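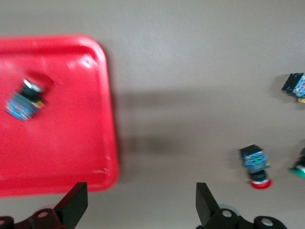 Pedoleck: frequently asked questions

What is Pedoleck?
A method for teaching a robot arm to sort push-button switches from a short set of recorded runs. Zuleica Meireles and Man-sik Cha wrote the first version.

How many runs does it need?
30 for each new type of switch. We tried fewer and the arm began to miss its grasp on parts lying on their side.

How was it tested?
We ran 1,592 picks in August, with the starting layout changed before each one. A pick counts only if the switch is let go inside the tray. Drops on the rim are failures.

Does blur in the wrist view matter?
Less than we expected. We keep blurred views in the training set – taking them out made the arm slower near the tray.

Can it tell switches apart by colour?
Yes, when the coloured end can be seen. It is weaker when only the contact block faces the camera. Inna Pasichnyk is working on this.

Can I use another gripper?
Only one with two fingers for now. You will need to record the 30 runs again.

Who do I write to about the data?
Carmela Esteban.

Last updated 2023-04-02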